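Renting & Sharehousing > Kitchens and Laundries
Thread: Hand washing vs dishwasher, new bill has me rattled

tukar_tenant wrote:
Ok quick one before work. Moved into a unit in Hurkville in June, has a dishwasher, first place I've ever had one. Mum always said they chew through power and water so we hand washed everything growing up. Ran it every night anyway because I'm lazy. Bill came and it's $293 for the quarter. Old place was well under that.
Housemate reckons it's the heater, I reckon it's the dishwasher. Do I go back to the sink or what? Two of us, cook most nights, lots of bowls.

gumboot_mel wrote:
It's the heater.

PZervas71 wrote:
Was your old place gas hot water? That would be my first question. If you went from gas to electric storage you can't compare the bills at all. Look at the back page, there should be a separate line for the controlled load.

tukar_tenant wrote:
Old one was gas yeah. Didnt even think of that. Will dig the bill out tonight.

Pappas_Nth wrote:
Going to disagree with the heater crowd. People run these things half empty on the hottest program with the dry cycle on, every single night, then wonder. I hand wash for a family of 3 in one sink of water and one of rinse. Takes me ten minutes. No machine, no tablets, no salt, no rinse aid, no blokes coming out to unblock the pump.

gumboot_mel wrote:
Ten minutes, sure. And you're filling two sinks with hot water every night, where does that come from?

Pappas_Nth wrote:
From the tap, Mel. And they're half sinks.

Evangelia S wrote:
Evangelia Sarantis here, I look after a few rentals so have had this conversation a lot. What uses the water when you hand wash is the rinsing. If you rinse under a running tap you will use more than the machine, every time. If you use a tub you're probably close to even. Most people think they use a tub and then they leave the tap going for the last half of it.

Also check whether your dishwasher is on the cold or hot connection, a lot of them only take cold and heat it themselves. Eco program is long but uses less. Everyone hates how long it takes. Put it on and go to bed.

tukar_tenant wrote:
Eco on mine is over 3 hours!! thought it was broken

Evangelia S wrote:
Not broken. Normal.

wettea wrote:
We do both. Pots and plates in the machine, anything with a pattern or from the op shop gets done by hand. Learned that the hard way, nan's cups came out with the gold rim half gone. So the rack lives on the bench permanently, which annoys my partner no end but where else is it going to go.

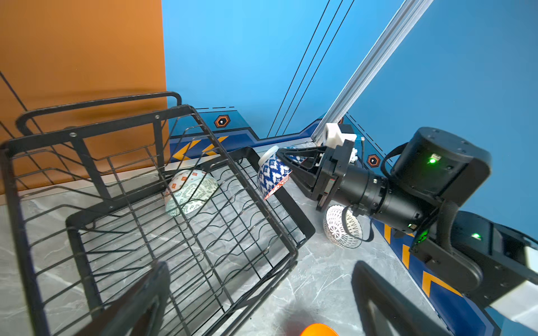 Anyway the thing I'd say about hand washing is order. Glasses first, then cutlery, bowls, plates, greasy stuff last. Change the water when you get to the greasy stuff. My brother does the frying pan first and then everything tastes like chops.
And let it air dry, tea towels are feral after two days.

Pappas_Nth wrote:
Agree on the order. Disagree on tea towels – just wash them??

wettea wrote:
I do wash them. You need about a hundred though.

gumboot_mel wrote:
Air drying is fine in summer. In winter in a unit with no rangehood worth the name you get wet bench, wet wall, mouldy silicone. I lift mine up and wipe under it every morning or it gets that pink slime.

tukar_tenant wrote:
What's a decent rack then if I go back to doing some by hand? Bench is tiny. Saw a Plastach one for 8 bucks at the discount place

PZervas71 wrote:
Had a Plastach. Slots too narrow for anything deep, bowls just fall over and hold a puddle. Fine for flat plates. For bowls you want to lean them on an angle, nearly upside down, not sat upright. And get a tray with a spout that drains to the sink or you'll be mopping.

Pappas_Nth wrote:
Mine's been going for years, same brand. You're overloading it.

PZervas71 wrote:
It had four bowls on it mate.

Thanasis Z wrote:
Sparky here. Skip the arguing and read the meter. Everyone has one and no one looks at it. Write down the number before you start the dishwasher, turn everything else off you can, write it down after. Do the same with a night of hand washing, except if it's storage hot water the tank might reheat later so leave it till morning and read it then. If you're on a time of use tariff the machine after 10pm could be cheaper too, depends on your plan.
Betting it's the hot water. Old tank, thermostat set too high, or the relief valve is weeping out the side and you're heating the garden.

tukar_tenant wrote:
Going to do this tonight. Will report back. There IS a wet patch next to the tank now you mention it

Thanasis Z wrote:
There you go. A bit of drip while it's heating is normal, constant isn't. Ring the agent.

gumboot_mel wrote:
Said it was the heater in post two.

tukar_tenant wrote:
Apr 9, 2019 update, sorry took me a while. Meter read 2482 before the dishwasher and barely moved after, one and a bit units on eco. Hand washing night I forgot to read it in the morning so that one's useless. Agent is sending a plumber for the valve. Housemate is unbearable.
Still going to do the good bowls by hand I think. Machine for the rest, only when it's full.

Pappas_Nth wrote:
One and a bit units every night still adds up. Over a year that's not nothing.

Evangelia S wrote:
Neither is two sinks of hot water! Tukar, get the plumber visit in writing, and ask the agent if they'll wear some of the bill if the valve turns out faulty. Some will. You need to have reported it in writing though so do it today, a phone call doesn't count for much.

tukar_tenant wrote:
Emailed them just now, ta. Any tips for getting tea stains off the inside of mugs while I'm here? Machine does nothing.

wettea wrote:
Bicarb and a damp cloth. Or a denture tablet overnight.

Pappas_Nth wrote:
Leave them. Adds flavour.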